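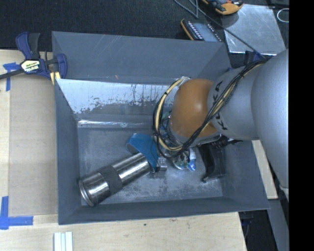
Unit 7: Bulk density and moisture in stored grain
Course notes, semester one
Prepared by Khadija Tazi. Lab sessions: Rigoberto Barajas.

7.1 Definitions

Bulk density is the mass of grain divided by the total volume it occupies, including the air between kernels. Kernel density excludes that air. Porosity is the fraction of the total volume taken up by air and is found from the two:

porosity = 1 − (bulk density / kernel density)

Units are kilograms per cubic metre for both densities. Test weight, quoted at receival in kilograms per hectolitre, is the same quantity as bulk density with the decimal point moved. A load at 80.9 kg/hL has a bulk density of 809 kg per cubic metre.

7.2 What changes bulk density

Moisture. Kernels swell as they take up water, and their surfaces become rougher to one another. In wheat, bulk density falls as moisture rises over the range met in normal storage. Oats and barley behave less regularly on account of the hull.

Fill method. Grain dropped from a spout packs more tightly than grain poured gently down a slope. A spreader at the top of a silo usually raises density again. Test results are comparable only when the drop height and funnel opening are the same.

Foreign material. Chaff lowers the figure. Sand and fine soil raise it, and can hide poor grain behind an acceptable test weight.

Depth. Grain at the base of a deep silo is compacted by the load above. The correction is small for farm silos and is ignored in this unit.

7.3 Moisture basis

Wet basis moisture is the mass of water over the total mass of the sample. Dry basis moisture is the mass of water over the mass of dry matter. Trade figures are wet basis; drying calculations are easier in dry basis. Most lost marks in last year's paper came from mixing the two. State the basis every time you write a percentage.

To convert wet basis (w) to dry basis (d), both as decimals:

d = w / (1 − w)

7.4 Worked problem

The Olvera shed holds wheat in a levelled rectangular bay with a volume of 157 cubic metres. Bulk density, measured on a composite sample, is 809 kg per cubic metre. Moisture is 12 per cent wet basis.

Mass of grain = 157 × 809 = 127 013 kg, or 127.0 t.
Mass of water = 0.12 × 127.0 = 15.2 t.
Dry matter = 127.0 − 15.2 = 111.8 t.
Dry basis moisture = 0.12 / 0.88 = 0.136, or 13.6 per cent.

Dry matter does not change during drying or aeration — only the water does. Carry it through as the fixed quantity in any question that asks for a final mass.

7.5 Sampling

A single scoop from the surface is not a sample for our purposes. Probe at 5 points, to full depth where the probe allows, and combine the cores before dividing. Keep the composite in a sealed container. Fines collect under the spout line and whole kernels roll outwards, so a centre probe alone will overstate foreign material.

7.6 Exercises

(a) The Jolden bay contains 468 cubic metres of barley at 640 kg per cubic metre. Find the mass in tonnes.

(b) Repeat the dry matter calculation for the barley in (a) at 11.5 per cent wet basis.

(c) Wheat has a kernel density of 1390 kg per cubic metre and a bulk density of 809 kg per cubic metre. Find the porosity to two decimal places.

Submit working with units shown at each line. Solutions will be handed out in the next tutorial.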